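Part 4: Recording a Merger or a Special Dividend in Sondeo

By now you've got your accounts linked and your holdings showing up on the main page. Good! Most weeks you won't need anything in this part at all. It's for the day one of your companies gets bought, merges with another, or mails everybody a big one-time payment, and your cost numbers suddenly look like they belong to somebody else.

I wrote this section after making a mess of my own Lacerda shares, so some of it comes from me doing the steps in the wrong order.

Before you start

Get the final notice from your broker, the one that comes after the deal closes. The first announcement is only a plan, and the terms can shift before closing day. You want four things off the notice: the date it took effect, the cash paid per share (if any), the new shares you get for each old one (if any), and what the broker did with fractions.

Then turn off auto-import for that one account. Settings, Accounts, pick the account, Pause. If you skip this, Sondeo may bring in the broker's version overnight while yours is half typed, and then you've got both.

Caution: Pausing does not stop price updates. Your totals will keep moving while you work, and that's fine.

4.1 Making a backup

1. Open File and choose Save Copy As.
2. Give it a name you'll recognize in March, when you're doing taxes and have forgotten all of this. Mine says "before Lacerda."
3. Close the copy and reopen your main file. The title bar shows which one you're in — please look at it. I once did an hour of careful work in the backup.
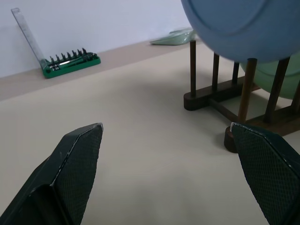
Kamol Inthanon: I'd add that you should export the transaction list too, as a plain spreadsheet. The saved copy only opens in Sondeo, and when I had to show my accountant what the shares cost before the merger, the spreadsheet was the thing she could read. It's under Reports, then Export All.

Good point, and I do both now. The export takes a few seconds and you can keep it in the same folder.

4.2 Entering a special cash dividend

Use this when you keep your shares and get cash on top.

1. Go to the holding and click Add Event.
2. Choose Special Dividend. Don't pick regular Dividend, or Sondeo will fold the payment into your yearly income estimate and tell you you're rich.
3. Type the payment date and the cash per share. My Tarer payment was $3 a share.
4. Check the Shares Held box. It fills itself in from your history. Mine said 818, which matched the broker. If yours doesn't match, stop and go find the missing trade before you do anything else.
5. Under Tax Treatment, choose Undecided for now.
6. Click Save.

Note: Part of a special dividend can be treated as a return of your own money, and that part lowers your cost instead of counting as income. You won't know the split until the tax form arrives. When it does, open the event again and change Undecided to the real numbers. This guide can't tell you what your split is, so ask whoever does your taxes if the form is confusing.

4.3 Entering a share-for-share merger

Use this when your old shares go away and you get shares of the combined company.

1. Add the new company to your list first, with zero shares. Sondeo can't move anything into a holding that doesn't exist yet.
2. Go back to the old holding, click Add Event, and choose Merger.
3. In the To box, pick the new company.
4. Enter the ratio exactly as the notice gives it, with every decimal. Rounding here was my big mistake with Lacerda.
5. Leave Carry Over Cost and Carry Over Dates checked if the notice says the exchange is tax-free. If it doesn't say, leave them checked anyway and put a reminder in the Notes field to find out.
6. If you were paid for a fraction of a share, enter that under Cash in Lieu.
7. Click Preview. I ended up with 1,502 shares of Nimulby, and the preview agreed with my statement, so I went ahead.
8. Click Apply. 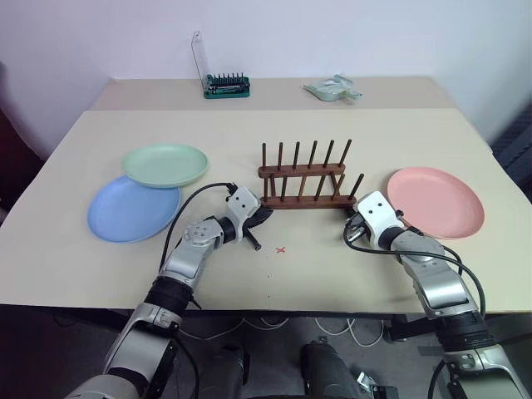

Once you've clicked Apply, the old holding turns gray and drops to the bottom of the list. Leave it there. It's tempting to delete it for the sake of a clean page, but the gray entry is where all your purchase dates live, and the new holding reads them from it. Delete the old one and every share will look like you bought it on merger day.

Caution: Undo works until you close the file. After that, your only way back is the copy from 4.1.

4.4 Deals with both cash and shares

Enter the merger first, then the cash, both with the same effective date. Sondeo sorts same-day events in the order you typed them, so if you do the cash first it lands on the wrong company. To fix the order later, open History and drag one line above the other.

4.5 Turning import back on

1. Wait until your broker's own page shows the new shares. Mine took until Friday.
2. Go to Settings, Accounts, and click Resume.
3. When Sondeo asks about possible duplicates, choose Keep Mine for each event you entered by hand.
4. Compare the share count and the cash balance to the broker's page.

If the cash is off by a few cents, it's nearly always the fraction payment. Open the merger event and fix the Cash in Lieu line. Bigger differences usually mean a duplicate got through, so sort History by date and look for two lines on the same day.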